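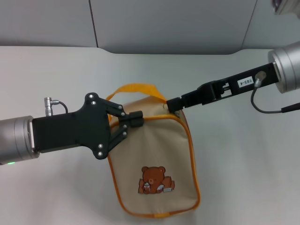
Ticket 858 – Fabric pouch, orange trim: wrong colour on Indgate storefront
Status: Reopened (again)
Assigned to: Bartosz Szewczyk

14 September 2025, 9:40
Customer ordered beige, checkout email says "Charcoal". Warehouse picked beige anyway, bless them.

10:15
Cleared the Kornari cache. Email now says "Colour 19". Progress of a sort.

11:02
Variant table has two rows for beige, one spelled "biege". Deleted the typo. Every beige listing vanished from the site, so the typo was load-bearing. Restored from backup.

13:30
Repointed the 19 listings to the good row by hand, then deleted the bad one. Listings still up. Test order came through as beige, email agrees.

13:50
Horer sync put "biege" back. Sync disabled until October – please don't turn it on to see what happens.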